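Zisteck all-white low-tops, reviewed after a summer of lacing and unlacing

I have a rule about white sneakers, and the rule is that I don't buy them. Then in August Zisteck dropped the price by 40 percent, and here we are with a pair of all-white leather low-tops and a man who now steps around puddles.

Out of the box the leather was stiffer than I'd like. It took 7 wears before my heels stopped complaining. The toe has rows of little perforations, which let in some air and, on a dusty trail, a fair amount of trail. The padded tongue is the best part of the shoe. It stays put and doesn't slide off to one side by lunchtime, a thing my old Bastiks did daily.
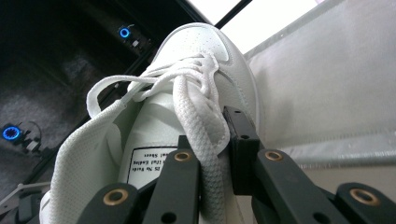

Then there are the laces. They're flat, woven and long enough to moor a small boat. Tied normally, they leave loops that catch on bike pedals, chair legs and, one Sunday, a dog. I double-knot them and still have lace to spare. Nodgate sells shorter replacements and I'd budget for a pair, though it annoys me to pay extra to finish a shoe.

The mesh lining is soft and so far hasn't pilled. Taking the laces out for cleaning is easy enough. Putting them back is a job for good light and a flat surface, and I do mine at the table, over the objections of everyone else who eats there.

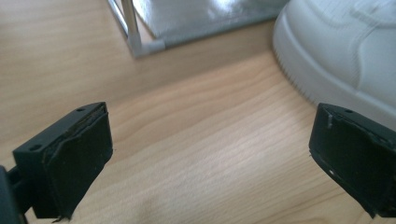
The table is pale wood, so I put newspaper down before any cleaner comes out. A damp cloth handles most marks. Grass stains need a proper leather cleaner and some patience – I had the cleaner.

Sizing runs a half size large. The store page had 1,618 ratings when I ordered, and I read far too many of them without finding one that mentioned this. If you're between sizes, go down.

Would I buy them again? At the sale price, yes. At full price I'd look at the Ní Chonaill pair first, which felt softer in the store and came with laces meant for a human foot. Four stars, minus a half for the dog.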